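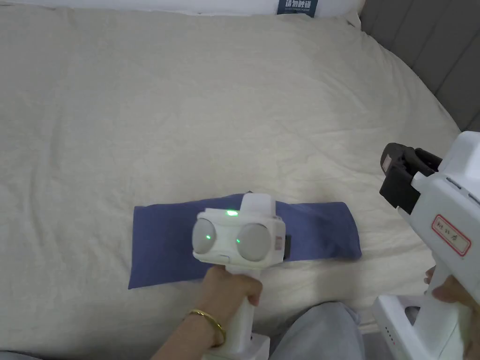 The open day of the Jumlow house in Iltham was in October, but I had no time to write my notes until the holidays, so I send them now, December 27, 2022. My colleagues at the guest house in Guvuvmont asked me what I learned there about laundry and folding, and this is my report.

I took the early bus and arrived 27 minutes before the doors opened. There was tea in the hall, and a paper list where we wrote our names. We were 54 visitors, divided into groups. My group had number 5 and our guide was Asanka Pathirana, a patient man who speaks slowly, which I liked very much.

He began in the linen store. At Jumlow they keep the bed covers on the low shelves and the small things on top. In our house we do the opposite, and I now think our way is worse for the back. After this he spoke for a long time about folding clothes. He prefers to fold on a bed. The surface is wide, and a long garment can lie there completely, with no sleeve hanging down to the floor. First he finds the shoulders, then he pulls the side seams straight, and only then he makes the first fold.

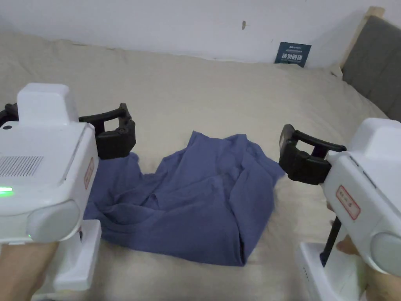
If the first fold is not straight, he opens everything and starts again. Correcting a bad fold with a second one takes longer, he told us, and I believe him, as I have tried it at home many times. A lady from the Kanagaratnam hostel asked if the cloth should be warm from the dryer. He answered that cotton is easier when warm, but with mixed fabrics he sees little difference.

We also discussed how far the clothes should travel between washing and folding. I have carried baskets up our stairs for six years, so this part was interesting for me.

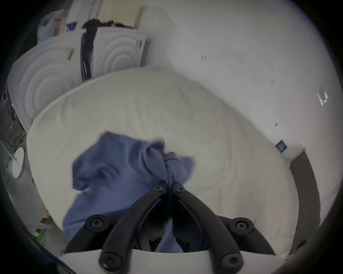 My own opinion is that a good laundry place needs a soft surface more than it needs a big table. On a hard table the thin shirts slide away from me. A puffy white surface like the one there holds a light blue cloth quite well, even when it is all bunched up, and what look like two front-loading machines stand just behind. I would not copy the dark clothing hanging between them, as I would surely forget it there.

The visit finished with soup and bread. The soup was too salty for me but the bread was very good. The bus back was at 6 and I almost missed it. For our own house I propose to change the shelves first, and to ask Asanka if he can send us the list of folds he uses for guest towels.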